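Brulance SN-4 suturing instrument set
For training and research consoles. Sold by Rasuvby, designed by Lazarević. 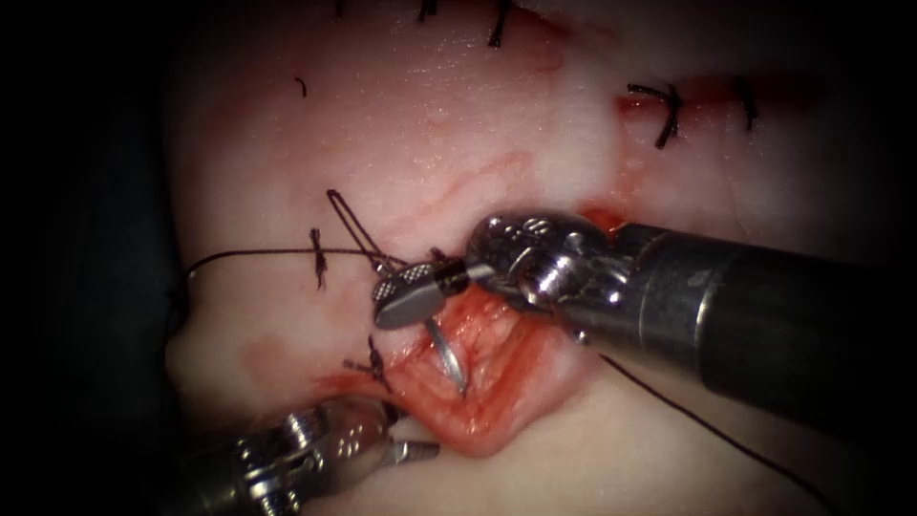
SN-4 needle driver passing a curved needle through the tissue in the wound, second instrument standing by at lower left.

Overview

The Brulance SN-4 is a set of wristed instruments for robotic suturing practice. It is made for skills laboratories and research groups which already have a two-arm console and want to do needle work on tissue without using up their clinical instruments. The set is not approved for use on patients and we do not sell it for this purpose.

The design began with a simple complaint from our own users. They told us the needle turned in the jaws when the tissue was tough, and that they lost time setting it again. Milovan Obradović, who leads the instrument design at Lazarević, changed the grip surface first and the wrist after. The present version has been in delivery from May.

What is in the set

1 needle driver, right or left hand, with cross-hatched grip surface
1 fine grasper with slender tips
1 spare pair of jaws for the needle driver
1 tension key for the wrist cables
Carrying case with foam insert
Printed handbook in English

The pack contains no needles and no thread. Any curved needle of usual size can be used.

The needle driver

The jaws have a flat face cut with a fine grid. The grid holds the needle at the angle the user has chosen, also when the point meets resistance. We recommend to hold the needle a little behind the middle of the curve and to close the jaws fully before the wrist is turned.

The wrist is polished metal and moves in two directions, plus the roll of the shaft. The pulleys are open at the sides. This makes the wrist easier to wash, and a laboratory technician can see a worn cable before it breaks. The shaft is matte black, so it gives less reflection into the endoscope than the bare metal shafts of our older series. The wrist itself still reflects under strong light, and users who record video for image analysis should lower the lamp a little.

The grasper

The grasper is the helping hand. Its tips are narrow and can come close to the wound margin while the driver is working. Most trainees keep it near the exit point and take the needle there. It has a lower closing force than the driver and should not be used to drive a needle. If it is used so, the tips will bend and the guarantee does not cover this.

Working with thread

For interrupted stitches we advise short lengths of thread. A long strand lies across the field and is easily caught behind the wrist. Black braided thread is the best choice for beginners, as it shows well on pale tissue and the knot does not open so quickly. Cut the tails to the length your course asks for, and pick up the cut pieces before the next stitch.

Service life

The needle driver is rated for 100 sessions before the cables must be checked, and for 1,000 full closings under load on one pair of jaws. The grasper is rated for 3,000 closings. The adapter plate keeps a count, which can be read from the console. After the check, the cables can be tightened by the user with the key. Changing a cable is work for our service desk.

Cleaning

Rinse the instruments with cold water directly after use, before blood dries in the pulleys. Then use a soft brush and a neutral cleaner. Do not use steel wool on the jaws. Dry with air and put one drop of the supplied oil on each pulley. The set may go in the steam steriliser, but the spare jaws must be taken out of the foam first - the foam does not stand the heat.

Compatibility

The SN-4 fits the Damedard console with the standard adapter plate. For other consoles please send us a drawing of your instrument holder before you order. Older Damedard consoles need new software for the session counter. Without it the instruments move normally, only the count is not shown.

Ordering and support

Delivery takes 4 weeks. Laboratories may borrow a set for trial, and the loan is free if the set comes back clean and complete. Questions on fitting and training go to Hagos Tufa at the Rasuvby service desk, who answers in the mornings. Please have the serial number ready - it is engraved on the adapter side of the shaft.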